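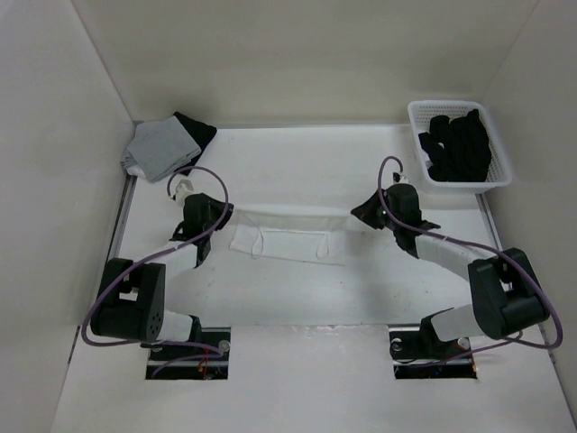 Black socks in a basket: pair them, fold them or give up?

Posted in Drellard Home Help > Laundry and linen

Hashini Weerasinghe
I have a white mesh basket that is meant to be a stopping point between the dryer and the drawer. It has become where black socks live. They are all black, they are all slightly different blacks, and at 6 in the morning I can't tell an ankle sock from a knee sock without putting it on.

Grey things I can manage. Grey things get folded and stacked in the corner of the table like something in a shop. Then I look at the basket and go and make tea. I do one big wash on a Wednesday, so the heap has a week to settle.

Is there a quick way to fold these that doesn't end in balls? My mother balled hers and the elastic went on every one. Also, what do people do with white cotton pockets and little drawstring bags? Mine won't lie flat or stack, and I have drawers full of them because every pair of Jorine slippers comes in one.

Nele De Graaf
Buy 24 identical pairs and throw the rest out. I did this in May and it cost me one unpleasant afternoon. You never pair anything again, you just take 2 from the drawer.

If you can't face that, sort by length first and ignore the shade entirely. People who study your ankles closely enough to spot navy have their own problems. Lay one sock on the other, toes together, fold in thirds towards the cuff and stand them on end in the drawer. The elastic stays flat and you can see what you own.

Work on something pale. I used to sort black socks on a dark bedspread and could have lost a cat on there.

With the bags, the trouble is that everyone tries to fold them from a heap. Pick each one up by the top corners first and let it hang.

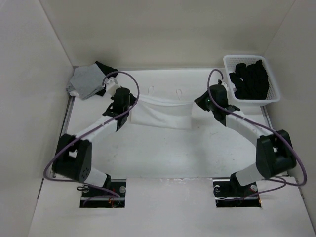 Once the sides have dropped straight, lay it down, smooth it from the closed end to the open end so the air gets out, and fold it in half once. Any more folds and it springs back at you. Strings go inside.

Patwary
just put them in the drawer, its a drawer, it shuts

Hashini Weerasinghe
Patwary, I have tried this and it does not shut. Nele, thank you, I'll start with the lengths. The slipper bags can wait till the weekend.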